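4. Instalación y primera puesta en marcha del filtro de agua Doteo

Esta sección explica cómo montar el filtro Doteo bajo el fregadero y cómo prepararlo para el primer uso. Lea todos los pasos antes de empezar. Si su cocina tiene tubería antigua de hierro, consulte antes la sección 9, que trata de los adaptadores.

4.1 Antes de empezar

Compruebe que dentro de la caja están el cabezal, el cartucho Khosravi, dos tubos flexibles (uno azul y uno blanco), la llave de plástico y la bolsa de juntas. Necesita también una toalla vieja, un cubo y un destornillador de estrella.

El espacio libre debajo del armario debe ser de 151 mm como mínimo, medido desde el punto más bajo del cartucho. Este espacio es necesario para poder sacar el cartucho en el futuro sin desmontar el soporte.

PRECAUCIÓN: no instale el filtro en la tubería de agua caliente. El cartucho soporta una temperatura máxima de 30 °C. Con agua más caliente el material interior se estropea y la garantía no lo cubre.

4.2 Montaje del cabezal

1. Cierre la llave de paso del agua fría y abra el grifo hasta que no salga más agua.
2. Ponga el cubo debajo de la conexión y afloje la tuerca con cuidado. Siempre queda un poco de agua dentro del tubo.
3. Fije el soporte a la pared lateral del armario con los dos tornillos largos. Los tornillos cortos son para la tapa, no los confunda.
4. Coloque el cabezal en el soporte. La flecha tiene que apuntar hacia la salida, es decir, hacia el grifo.
5. Conecte el tubo azul a la entrada y el tubo blanco a la salida. Apriete primero con la mano y después un cuarto de vuelta con la llave de plástico.

Nota: una junta seca se puede doblar al apretar. Moje las juntas con agua limpia antes de colocarlas. No use aceite ni vaselina.

4.3 Colocación del cartucho y enjuague

1. Quite la película protectora del cartucho y escriba en la etiqueta el mes de instalación, por ejemplo «septiembre».
2. Introduzca el cartucho en el cabezal y gírelo hacia la derecha hasta oír un clic.
3. Abra la llave de paso muy despacio y mire si hay goteo en las dos conexiones.
4. Abra el grifo y deje correr el agua durante cinco minutos. Esta agua no es para beber, pero puede servir para regar las plantas. 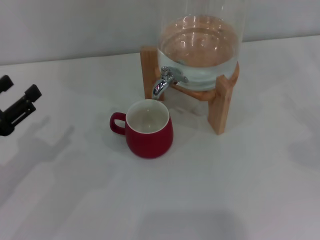

5. Cierre el grifo, espere diez minutos y repita el enjuague una vez más. Al principio el agua puede salir gris o con burbujas muy pequeñas — es polvo de carbón y aire, y desaparece con el uso.
6. Seque las conexiones con la toalla y vuelva a mirarlas al cabo de una hora. Si encuentra una gota, cierre el agua y apriete la tuerca un poco más.

4.4 Contador y cambio del cartucho

El contador del cabezal empieza en cero y suma los litros que pasan por el filtro. El cartucho se debe cambiar cuando el contador llega a 2.973 litros, o después de seis meses, lo que ocurra primero. La luz naranja se enciende cuando quedan 700 litros, así hay tiempo suficiente para pedir el recambio.

Para poner el contador a cero, mantenga pulsado el botón lateral hasta que la luz parpadee dos veces.

Nota: los cartuchos de la serie Purcombe tienen la misma rosca pero son más largos. Se pueden montar solamente con el soporte alto.

4.5 Si no va a usar el filtro

Si deja la casa más de dos semanas, cierre la llave de paso. A la vuelta, haga otra vez el enjuague completo del apartado 4.3, pasos 4 y 5. En casas sin calefacción durante el invierno, saque el cartucho y vacíe el cabezal — el hielo puede romper la carcasa.

Para pedir recambios, indique al distribuidor Karnside el número que está grabado en la parte de abajo del cabezal.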